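The Second Meeting

When Planitz bought Flurnton in December, 634 people got a new boss and most of them got a new calendar. Managers were told to hold one-on-ones every week. Many ran out of things to say by the second.

Zihan Xiong coaches new supervisors there. She asks them to bring one question and leave the status report in the inbox. Meetings now run 25 minutes, down from an hour.

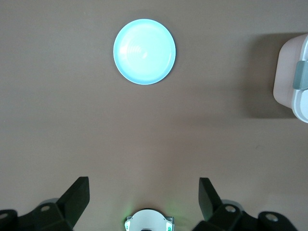
Baoshan Lü would cut them further. Four good minutes are enough, he says, if the manager listens for three of them.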